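Ticket 2350-B: Small items staying behind in the near bin at end of run
Status: Resolved, monitoring
Area: Sorting room, bench 2
Opened by: Waraporn Nilsuwan
Assigned to: Decha Panyasiri

Problem as reported

Small items keep getting left in the near bin after the mixed stock should all be moved across to the rear bin. They end up low down, toward the front, and have to be lifted out by hand. Lighter items are worse than heavy ones. The Flellby order was held up twice by this. The rear bin does not seem to have the same trouble when we run the other way.

Please check whether the bin needs to be replaced. The steel is pretty beat up.

Waraporn Nilsuwan

Log

Decha Panyasiri:
Looked at it before the first run. Put a level on the floor of the near bin, side to side and then front to back. Side to side is fine. Front to back it drops toward the front wall. Not much, but enough that a marker pen set down in the middle rolled forward every time I tried it. The rear bin is level both ways.

Questions for Waraporn. Was the near bin taken out for cleaning at any point? And did this start suddenly or build up?

Waraporn Nilsuwan:
It was out in July, when the wood trim was redone. I can't say if it started right then. We were mostly on bigger stock through the summer and would not have noticed. Chalerm put it back in.

Chalerm Kaewsai:
Yes, that was me. It went back on the same shims, but one of the rear ones may be doubled. I remember it rocking when I first set it down. I can pull it again if somebody gives me a slot of an hour or so with the bench shut down.

Decha Panyasiri:
Go ahead after the Climine batch is finished. While it is out, please check both of the holes in the floor for burrs. I ran a rag over them and it caught on the one farther right. Film packs could hang up there.

Chalerm Kaewsai:
Bin pulled. There were two shims stacked under the rear left corner and one everywhere else. Took the extra one out. The bin sits flat now and does not rock - I leaned on all four corners. Filed the edge of the right-hand hole and wiped up the filings with a damp cloth. Left-hand hole was smooth, no work done.

Also scrubbed the ledge along the bottom of the back wall. The rust marks there are on the surface and a pad takes most of them off. They will come back.

Decha Panyasiri:
Level is good in both directions. Marker pen stays where I put it. Ran a test with 50 mixed pieces and two stayed behind, both flat packs lying against the front wall. Better than before, but I want to see it over a full order.

Maxence Millet:
Adding a note on loading. The night crew tips the tote over the front edge because it is the shortest reach. Everything lands in the lower half and stays there, level floor or no level floor. If the tote is emptied nearer the back wall, the stock spreads out by itself. I have asked them to do it that way from now on.

Waraporn Nilsuwan:
Near bin with the rear one behind it.
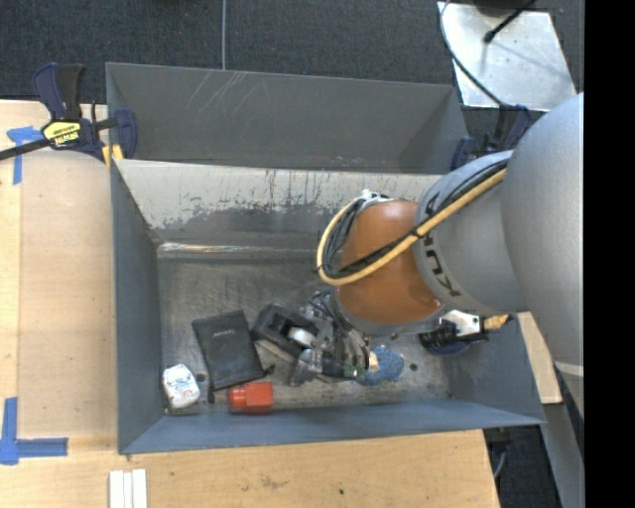

Near bin with mixed stock toward the front; rear bin empty.

Decha Panyasiri:
Thanks. On the question of replacing it: I don't think we need to. The scuffs and chipped patches on the back wall are cosmetic. The floor is scratched and dull, with some brighter worn areas, but it is sound and nothing snagged when I ran the rag over the rest of it. Ueda quoted 2,350 for a new bin with a liner, and I would sooner hold that until the next budget.

Chalerm Kaewsai:
Agree. If we do order one later, ask for it without the floor holes. We have no use for them here.

Waraporn Nilsuwan:
Full order run with the new loading method, 282 pieces. Three left in the bin at the end, all picked out in one reach. I can live with that. OK to close from my side.

Resolution

Extra shim removed from rear left corner. Right-hand floor hole filed. Totes to be emptied toward the back wall. Bin not replaced. Reopen this ticket if more than five pieces are left after a full order.

Last updated: October 21, 2024

Related tickets
Wood trim lifting at left side of bench 2
Wesix labels peeling off in totes
Carpet tile loose behind bench 2
Request for second hand scanner, night crew

This site uses cookies to keep you signed in. Accept / Manage settings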